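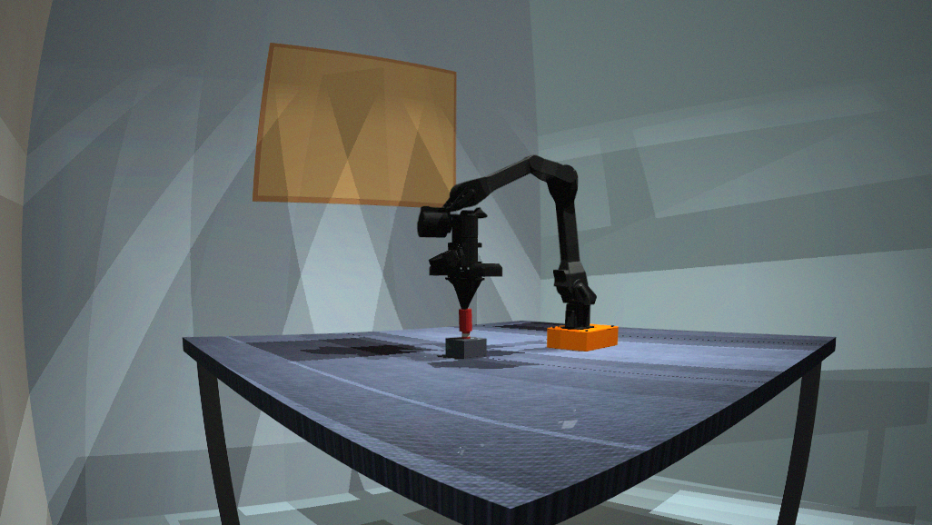

Thread on the ebook edition of Liviu Preda's memoir Ondach. I handled the conversion from the print files. Posting notes for anyone working on a similar text. 1/9

Source was a 300-page PDF from Brodia, the original publisher. No layout files survive. Text was extracted, then proofread against the paper copy. 2/9

The front matter was the slow part. The print edition has a dedication, a family tree, a table of contents and a two-page note on place names, in that order. I moved the note behind the contents so the first tap on a chapter link doesn't skip it. 3/9

Chapter titles are full sentences in places ("My Mother Sells the Piano Twice"). Most reading apps cut a title in the contents panel once it runs past the screen width. I left them long. Preda asked for no short forms. 4/9

Line-end hyphens: 1,945 in the extracted text. A script joined the ones where the merged word was in the dictionary. That left 781 to check by hand, mostly surnames and villages. Sandu is hyphenated across lines in two different ways in chapter 6 alone. 5/9

Footnotes are now linked endnotes, grouped by chapter, each with a return link. Numbering restarts per chapter, same as print, so citations to the paper edition still work. 6/9

The letters in the middle section were set in italics in print. Long italics are hard to read on older e-ink screens. I used an indented block in roman type, with italics kept only for words Preda's father underlined. 7/9

Page markers from the print edition are embedded. If your app supports a page list, page 20 in the app is page 20 on paper. If it doesn't, you will see location numbers only. 8/9

File went up at Prakero on 7/10/24. It replaces the June upload, which had the chapter 11 notes attached to chapter 12. If you bought that one, delete the local copy before downloading again. Your highlights may not carry over. 9/9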